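Getting started with the Plotel hand-held gripper kit: your first cloth session
By Thitima Suwannarat 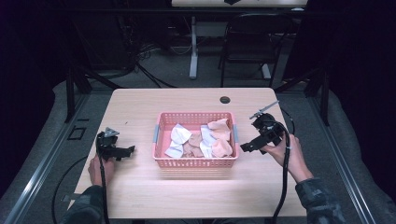

When the Plotel kit arrived at our office I thought the hardest part would be the software. It was not. The software took one evening. The hard part was learning to move my own hands in a way that gives clean recordings, and this page is mostly about that. I wrote it for people who bought the kit, or who are thinking of buying it, and who want to record folding, sorting or packing of cloth with two hands.

I use the two-hand version with cables. There is also a one-hand version, but for cloth I do not recommend it. A towel almost always needs a second hand somewhere.

What you need before you start

- The left and right grippers with their cables
- A computer with at least 500 GB of free disk space
- A table with free space on both sides
- A shallow basket or tray, better with a low wall
- Four to six small cloths in different colors
- Long sleeves that fit close at the wrist

Step 1. Prepare the table

Put the table where you can stand in front of it and reach the far edge without bending. Take away everything which is not part of the task. If your table is shiny, check the preview for strong reflections of the ceiling lamps and turn off the worst lamp. A little reflection has never given me a problem.

Step 2. Lead the cables

Let both cables fall over the front edge, on your own side. Do not lead them across the table toward the back. In my first week I did it the wrong way and the right cable pulled the cloth together with the basket. Leave enough slack that you can lift each gripper to the height of your chin. If a cable is tight at this height, it will stop your hand in the middle of a movement, and the recording is then lost.

Step 3. Calibrate

Open the Plotel program and choose New Session. Close both grippers fully, wait for the tone, open them fully, wait for the second tone. Then hold them still over the table until both bars turn green. The manual says to calibrate once a day. I do it after every break, because I hold the handles a little differently each time I pick them up.

Step 4. Set the start position

Place the basket in the middle of the table and put the cloths in it side by side. Do not make them too neat. If every cloth is flat and square, your recordings will teach only flat and square cloths. I push them in with some folds standing up, so that the fingers have something to take.

Bring the grippers to the two sides of the basket and stop. They do not need to be at the same height. A start from slightly different heights is even useful, as long as the fingers are free of the cloth.

Step 5. Record a take

Press the pedal, wait for one breath, and begin. Take a fold of the cloth between the fingers, close slowly, lift straight up, and only then move to the side. Use the other gripper to hold a corner if the cloth hangs too long. When the cloth is down, open the fingers fully before you go away from it. A half-open finger catches the threads.

My colleague Thanakorn Kaewsai works faster than I do, and his takes were often rejected by the checking tool for speed. There is a limit in the settings. We now use 400 mm per second for both of us and he complains less.

Step 6. Check and save

Watch every take once before you keep it. Look for a jump in the hand path, a gripper that leaves the view, or a cloth that was already moving at the start. Delete without pity. From our first 976 takes we kept fewer than I want to write here. In the last batch we kept 96 percent.

What I think of the kit

The grippers are solid and the fingers hold thin cotton well. With thick towels you must take less fabric than you think. The weight is fine for half an hour, then I feel it in the right wrist. The pedal is sold separately, and I find this a pity, since the work is very uncomfortable without it.

Before this one we tried the kit from Brurkham. Its grippers are lighter, but the calibration was lost each time we restarted the computer. For rigid parts only, I would still consider it.

Support from Plotel answers by email, usually the next morning. I wrote to them on a Sunday about a broken finger pad and the new one came the same week. Spare pads come in pairs, so order one extra pair with the kit.

If the left and right grippers are exchanged in the preview, close the program, unplug both cables, and connect the left one first.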